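OK, small thread about how I spent my April evenings chasing one dumb fault in a two-armed robot. Grab a coffee, it's a bit of a saga.

Background: I've been building a clear-the-table task in simulation for a little project we call Bruklow. Two arms, one cluttered counter, pick things up, put them where they belong. Cute, right?

It was cute for 30 episodes. Then the left arm would get near the mug and just stop. No error, no collision warning, nothing in the log. It sat there until the timeout kicked in and the run got marked as failed.
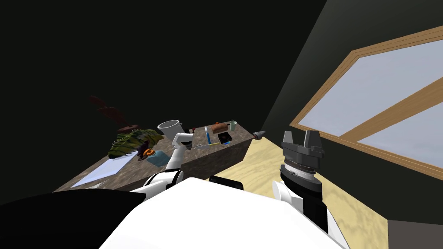 Left gripper over the counter next to the white cup, right arm pointing at the ceiling.

First guess was the mug. I made it shorter, made it wider, swapped the collision mesh. Same thing! Second guess was the plant beside it, all those leaves and skinny branches. Took the plant out completely and the arm froze anyway.

By then I had 1,771 failed runs in a folder called "ugh" and was getting pretty short with people.

Pascal Bouvier (bless him) read my config over lunch and asked why the watchdog was only listening to the right arm. Um. Because I copied that block from the Orketti setup, and that one only has a right arm.

So the left arm was tripping its force limit, going into a protective stop exactly like it should, and the message went nowhere. The planner kept waiting for an arm that had already quit.
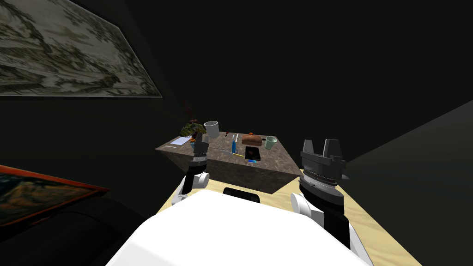
Filed under: Safety stops

This is the part that bugs me. In sim a silent stop costs me an evening. On real hardware you'd have a person walk up to an arm that looks idle, with a planner still queueing moves for it - no thank you.

What I changed: both arms report to the same watchdog now, any stop on one side stops the other, and nothing resumes until a human clears it. Also 44 new tests, most of them boring.

Reran 1,000 episodes overnight. Still plenty of dropped pencils, but every stop showed up in the log with a name and a time on it. I'll take it.

Next up is why the force limit trips there in the first place. My money's on the wrist payload setting. Will post when I know more.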